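3. Collection of Demonstrations

3.1 Purpose and scope

The policy described in Section 4 is trained entirely on demonstrations gathered in simulation. This section sets out how those demonstrations were produced, how each was checked, and which were kept. The procedure was fixed before collection began and was changed only once, as noted in Section 3.5. Readers who wish to repeat the work should be able to do so from the text below together with the configuration files released under the project name Trerkeck.

Earlier work on household pick-and-place has relied heavily on objects resting on a rigid, level table. A table is a convenient support. Its height is constant, its surface normal is known, and a collision between the fingers and the surface is easy to detect and easy to penalize. A great many everyday objects, however, are left on beds, chairs and couches, where the surface curves, the height varies from one hand's width to the next, and the object may rest at a tilt. The Trerkeck set was assembled to cover supports of this kind. Tabletop episodes were kept as a minority share so that the two conditions could be compared under the same policy.

3.2 Simulated environment

All episodes were recorded in the Hamix simulator, which supplies rigid-body contact, rendered color images and a depth channel. Furniture was treated as rigid. A cushion in our scenes therefore has the shape of a cushion but does not give way under load. We considered a deformable model and set it aside on grounds of cost, as a single episode with deformable contact took longer to compute than a full batch without it. The effect of this choice on transfer is taken up in Section 6.

The robot in every scene is a single seven-joint arm with a two-finger parallel gripper. The base is placed by the scene generator at a pose from which the target object and the goal region are both reachable, and the arm begins each episode in a neutral posture. Control is at the level of end-effector pose, with gripper opening as a separate channel. Joint limits and self-collision are enforced by the simulator and are not left to the operator.

Scenes are built from a library of 67 object models and a smaller library of furniture. For each scene the generator selects one support, one target and up to several further objects, and drops the objects from a low height onto the support. The physics is then run until all bodies are at rest. Scenes in which an object has rolled to the floor or come to lie beyond reach are thrown away before any operator sees them. No attempt is made to arrange objects in a natural manner, and combinations that would be unusual in a home are common in the set.
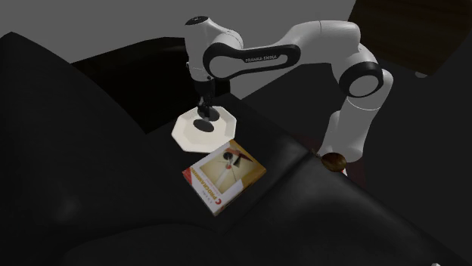 Figure 3. Approach phase over a flat dish on a couch support.

Approach is the first of three phases into which every episode is divided, the others being grasp and transfer. During approach the operator brings the gripper to a position above the target and sets its heading. The phase ends when the operator signals that the descent may begin. Much of the difficulty of the couch scenes is already decided by this point. In Figure 3 the fingers point straight down just above the octagonal plate, and the dark oval shadow on the upper face of the plate lies directly below the gripper. Operators were instructed to use this shadow as a cue to lateral position, as the depth channel was not displayed to them. The same figure shows why the heading must be chosen with care. The paperback lying flat in front of the plate has its upper corner nearly at the rim, so that a grasp taken from that side leaves little room for the lower finger. Operators could choose any point on the rim and were asked to prefer one at which both fingers had a clear path.

Flat dishes were among the hardest targets in the library. A dish cannot be spanned by the gripper across its full width and must be taken by the rim, with one finger passing between the rim and the support. On a table this demands a precise height. On a curved support it demands a height that changes with the grasp point, and an error of a few millimeters is enough to press the finger into the cushion. Books raise a related problem. They are thin in the one direction that the gripper can span, and they offer no rim. For books the operator was permitted to push the target against a fold or a raised part of the support before closing the fingers.

3.3 Operators and interface

Demonstrations were given by teleoperation through the Cuadros interface, in which a hand-held controller is mapped to the pose of the end effector. The mapping is relative. Motion of the controller moves the gripper only while a trigger is held, and the operator may release the trigger, return the hand to a comfortable position and continue. Translation is scaled down during descent so that small corrections can be made without strain. Rotation is not scaled.

Each operator completed a training block before recording any episode intended for use. The block consisted of tabletop scenes, followed by couch scenes with a single object, followed by couch scenes with several objects. An operator was admitted to recording after three successive successes in the last category. Episodes from the training block were stored separately and were not used to train any model reported in this paper.

Operators worked in sessions with a fixed upper limit on length and a required rest period between sessions. The order of scenes was drawn at random for each session, so that fatigue would not fall more heavily on one class of support. An operator could skip a scene judged impossible. Skipped scenes were reviewed afterward, and those found to be feasible were returned to the pool and assigned to a different operator.

3.4 What is recorded

At each control step the system stores the color image from a fixed scene camera, the color image from a camera at the wrist, the depth image from both, the joint positions and velocities, the commanded end-effector pose, the gripper opening, and the contact state of each finger. The true poses of all objects are also stored. They are used for checking and for analysis but are never given to the policy as input.

A short written instruction accompanies each episode. The instruction names the target and the goal, and where two objects of the same class are present it adds a distinguishing property such as color or position. Instructions were written from the scene description before the episode was recorded. They were not revised to match what the operator then did, and an episode in which the operator handled the wrong object was marked as a failure.

3.5 Checking and selection

Every episode passed through an automatic check and then a visual one. The automatic check rejects an episode if the target is not at rest within the goal region at the end, if any object passes through another by more than a set tolerance, or if the force between a finger and the support exceeds a set limit for more than 80 consecutive control steps. The last condition was added in September, after a review of early recordings showed that some operators had learned to slide the finger along the cushion under steady pressure. This yields a successful grasp in a simulator with rigid furniture, but it is a poor example for a physical arm. All episodes recorded before the change were checked again under the new rule.

The visual check was carried out on the Sollier annotation platform. The reviewer saw the scene camera recording at normal speed and marked the ends of the approach and grasp phases. The reviewer also assigned one of three grades: accept, accept with hesitation, or reject. The middle grade was meant for episodes in which the task was completed but with repeated stops or reversals of direction. Such episodes were kept in the released set with their grade attached. They were left out of the main training runs and restored in the comparison described in Section 5.2.

Failed episodes were also kept. They form a separate part of the release and carry the same records as the successful ones, together with the rule or grade under which they were rejected. A learning system that must judge whether a grasp is likely to hold has a use for examples of grasps that did not, and such examples are costly to obtain later if they are discarded at the time.

3.6 Division of the data

The data are divided by scene and not by episode, so that no arrangement of objects appears in both the training and the test portions. A further test portion holds out whole object models. It contains dishes, books and small rounded items that do not occur anywhere in training, placed on supports that do. The support models themselves were not held out in this release, and the results in Section 5 should be read with that limit in mind.

Related items

Rim grasps on curved supports: supplementary tables
Trerkeck configuration files and scene generator notes
Cuadros interface: operator training manual
Grading guide for reviewers, Sollier platform
Contact settings for rigid furniture in Hamix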